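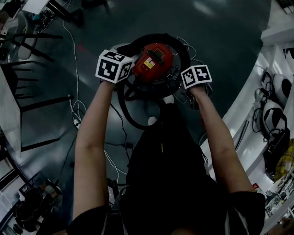

Marker cubes worn on both hands, with the hose looped around the device.

Tracking two hands on one bulky object: how we do it at Hinddale

When Annelies De Haan and I began the Gresirow study back in May, we wanted to know how people steer a heavy round tool when both hands share the job, and I'm afraid we spent far too long fussing over gloves before settling on cubes. If you'd like to try the same thing, do borrow our steps and spare yourself the muddle!

Print your square markers on matt paper, giving every face its own number, and stick them to the cubes with the borders left clear. A marker without its white margin is very hard for the software to find.

Strap one cube over the back of each hand and ask the wearer to make a fist, then let go. If the cube rocks, tighten it and try again. Short sleeves are best, as a loose cuff will creep over the lower faces.

Next comes calibration. Hold each cube up to the head camera and turn it slowly for 60 seconds, so that neighbouring faces are seen together (Arnout Maes hums while he does this, and his turns are lovely and even).

Now take hold of the object on opposite sides and record 24 short lifts. Keep the hose in a wide loop, well away from the cubes, and start a lift again if it crosses a marker for more than 3 frames in a row.

Last of all, run the pose fitting separately for each hand and compare the distance between the cubes over time. While the grip is steady that distance should hardly change, so a sudden jump nearly always means a misread face. Drop those frames before you train anything on them.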